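Questions we get asked about letting your home to holiday guests

Ganitz Homestays, last looked over 18 July 2021

We have tried to put down the things new hosts ring us about most often, more or less in the order they come up. If yours isn't among them, do give the office a call — Benedita Serrano is usually the one who picks up, and she likes a chat.

Do I have to be there when guests arrive?

No, though we think it's lovely if you can manage it, at least for your first few bookings. Plenty of our hosts use a key safe by the door and leave a note on the table. If you go down that road, please send the code the evening before, and send it again in the morning, as people will delete messages on the train and then ring you from the doorstep in the rain.

How many nights should I set as a minimum?

Two is what we suggest to nearly everybody. One-night stays mean a full change of beds for very little money, and you'll be worn out by the end of your first season. The hosts in Jilov go up to nine nights in the summer, but they have the lake, and people there come to stay put.

What should I leave out for guests, and what should I put away?

Put away anything you would be sad to lose, and anything with your name and bank details on it (you'd be surprised how many of us keep post in the kitchen drawer). Leave out the small everyday bits that people forget to pack: a few plasters, cotton buds, a sewing kit, tea, salt, a spare phone charger if you have one. They cost next to nothing and they get mentioned in reviews far more than the expensive bedding does, which is a little galling when you've ironed it. Something to keep odds and ends together is handy too, and a toy or two goes down well with families.

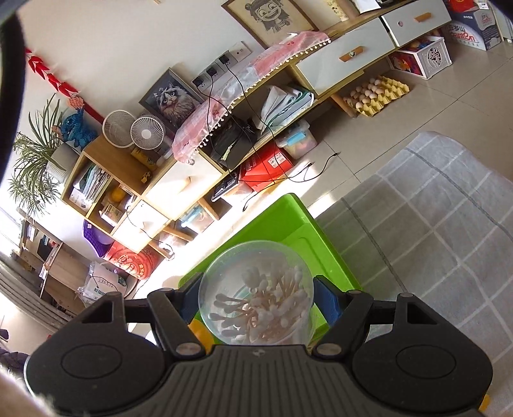
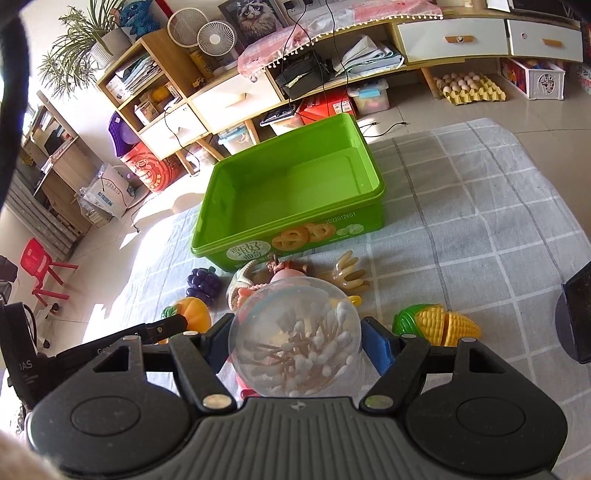
Cotton buds and a green box in all three.

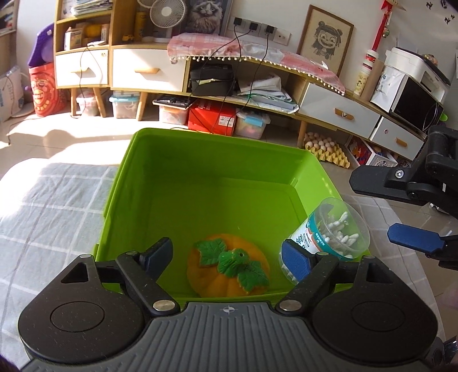 Orhun Akgül wrote in to say that he used to leave out far too much, and that his guests began treating the cupboards as a shop. He now keeps everything meant for them on one shelf with a card saying "please use", and he hasn't had to replace his own olive oil since January. We've pinched the idea for our welcome pack, so thank you, Orhun.

Do I need special insurance?

Very likely, yes. Ordinary home cover often stops the moment somebody pays to sleep in the house, so ring your insurer before you take a booking and ask them to put their answer in writing.

Who does the cleaning?

You can do it yourself, or we can send someone from Henriques, the cleaning firm we've used from the start. They need two days' notice in high season. Please tell them about awkward things like sticky locks and boilers with a temper.

When am I paid?

On the Friday after your guests leave. The first payment can be slower while the bank checks your details, so don't worry if it's quiet for a bit.

Can I block out dates for my own family?

Of course you can, it's your home! Do it in the calendar as early as possible — moving a booking that's already confirmed is a miserable job for everyone, and Benedita is the one who has to make the call.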